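The Long Way Around the Track

Gakisthorpe Athletic has a runner for every distance, and this season it finally has a crowd to go with them

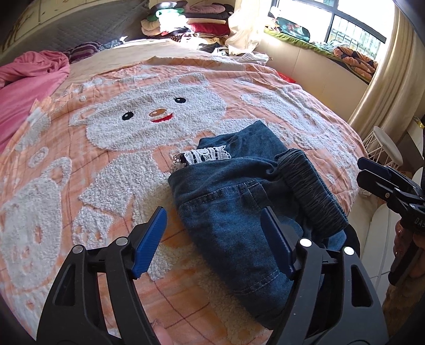
A white bear on a peach-orange check blanket.

By the time the last lap bell rings at Gakisthorpe on a Saturday, people are standing on the benches. They didn't use to. Five years ago you could have stretched out across a whole row of the home straight and slept through the steeplechase. Now the parking lot fills up before the warmups, somebody sells hot corn by the gate, and when the 1000 meters is called the noise rolls down the hill as far as the bus stop.

I came to write about one race and ended up staying for three meets, which tells you something about the place.

The 1000 is an odd distance. You won't find it at most championships. It's too long to sprint and too short to settle into, two and a half laps of the track with a start line tucked away at the top of the far curve where hardly anyone can see it. Runners who are good at the 800 come up to it with a swagger, and milers come down to it a bit nervous, and somewhere in the third 200 they all find themselves in the same trouble. At Gakisthorpe it's the main event, and it has been ever since the club decided to build its league around it.

Ibsa Kassa had a lot to do with that. He coaches the middle-distance group, and he has loved this race since he was a teenager who couldn't get into the final of anything else. "I was never quick enough and never strong enough," he told me, leaning on the rail while his group jogged their strides. "Then I ran a 1000 and everyone was hurting the way I hurt. I thought, good, I'll stay here!"

His training is simple to write down and very hard to do. Tuesday evenings are for the hill behind Baysal, a long grassy rise with a bend in the middle that hides the top from you until you're nearly on it. Thursdays are on the track, and the session everyone talks about is the broken 1000: a 600, a short walk, then two fast 200s with barely enough rest to get your hands off your knees. I watched a high school junior finish one, lie flat on the infield, announce that she was retiring from athletics, and get up a minute later to ask what her split was.

That mix is what I like best about the group. There are teenagers and parents and a retired mail carrier who is 71 and has the neatest running form of the lot – high hips, quiet feet, elbows in close. He runs in the open heats and gets lapped by no one, he'd like me to point out. The 1000 is kind to him that way. The younger runners cheer for him loudly and then try to copy how he holds the curve.

The league itself is a four-club affair. Gakisthorpe hosts, Baysal has the depth, Vonditz has the sprinters who can be talked into moving up, and Wadus has the rivalry. Every club fields mixed heats seeded by time, so a fast 15-year-old may line up next to her own gym teacher. Points go down through every heat, which means the slowest race of the afternoon can decide the meet. In the second one I saw, it did. Wadus came into the final heat 2 points up, and the whole of the home straight got to its feet for a group of runners who had never had anyone stand up for them before.

I won't pretend I was neutral. The Gakisthorpe runner in lane four had been dropped early, and she was still well back coming off the last curve. Then she started picking people off, one, then another, then a third right at the line, with her head rolling and her arms all over the place. It was enough. Kassa, who had spent the whole race calling out splits in a calm, level voice, threw his clipboard in the air and then had to go and look for it.

Over 200 people watched that meet, which wouldn't trouble a big stadium but makes a wonderful racket on a bank of grass. Afterward most of them stayed. Kids ran their own races across the infield in their socks, and the Wadus team came over to shake hands and argue, cheerfully, about whether the seeding had been fair. They want the next one at their place, on the fast new surface with the wind at your back down the finishing straight. Kassa has already been over to look at it.

"The curve is tighter than ours," he said. "You can't go wide there, you'll pay for it." He paced it out for me in the gravel with his shoe, start line to first bend, then rubbed it out and drew it again a little further over. His group was calling him from the far side, wanting to know if they were doing strides or going home. They were doing strides.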